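Leonilde Frade keeps her truck wheel hubs on a low shelf by the door, where customers have to step around them. She likes it that way. "People come in for a wiper blade and end up asking me what a hub seal does," she says. "And then I've got them for half an hour!"

Frade runs the parts counter at Moynihan, on the Jarville side of the river, and her great subject is wheel ends: bearings, seals, hubs, the greasy stuff most drivers only think about when smoke comes off an axle. She started out packing bearings by hand in her uncle's shop in Witwood, and she still talks about it with real joy.

"You put a lump of grease in your palm and push the bearing down into it, over and over, until it comes up through the rollers. I loved that. I was 16 and I went home smelling like a tractor."

These days she sells plenty of pre-adjusted hubs, which arrive with the bearings and seal already set. She thinks they're wonderful for a fleet that needs its trucks back by morning, though she'd be sad to see the old skill go. Her stock list runs to 581 part numbers for wheel ends alone, and she can recite a scary amount of it.

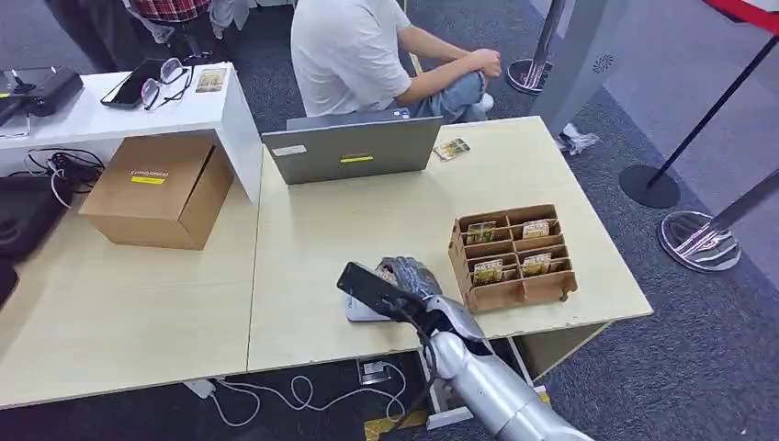
Small packets, sorted into a tray.

Ask her what goes wrong most often and she doesn't stop to think. "Seals. Always seals. Somebody drives one on crooked, or they reuse the old one to save a few dollars, and then there's oil on the brake lining and they're buying the lining too." She wants the spindle cleaned and checked with a fingertip before anything new goes near it. A burr you can barely feel will chew through a fresh seal lip, she says, and the new part gets the blame.

Her other pet topic is oil level. Many hubs on the heavier trucks have a clear window in the cap with a line on it, and Frade would love every driver to look at that window on the morning walkaround. Milky oil means water has gotten in. A low level means find the leak before you top it up. "It takes 2 seconds a wheel. You're walking past it anyway."

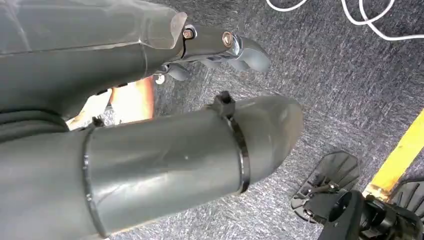
Trailers, the forgotten half

Tractors get all the attention, Frade says, and trailers sit in the yard until somebody needs one. Last October a farm hauler brought her a hub from a trailer that had been parked through a whole wet season. The bearing races were pitted with rust on one side, right where the water had settled.

"He was so upset, and I was thrilled, because I'd been telling people about exactly this and now I had one to show them. I asked if I could keep it. It's on the shelf."

She'd like parked trailers moved every so often so the oil gets back over the bearings, and she likes a tag on each one with the date of its last wheel-end check. Hemum, the little hauling outfit two streets over, has started doing this on all 73 of its trailers, and she beams when she brings it up.

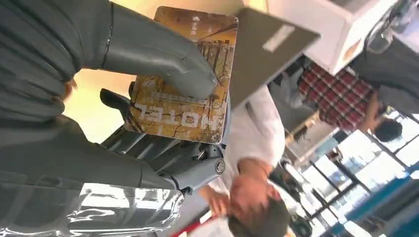 Shayne Katene agrees about the tags but would go further, and wants the torque readings written down as well, wheel by wheel, with the initials of whoever did the job. Frade is all for it. She keeps a dial indicator behind the counter and will happily show anyone how to measure end play, whether or not they're buying.

"Come in with dirty hands, I don't mind," she says. "Bring the old seal with you, too. I can tell a lot from the old seal."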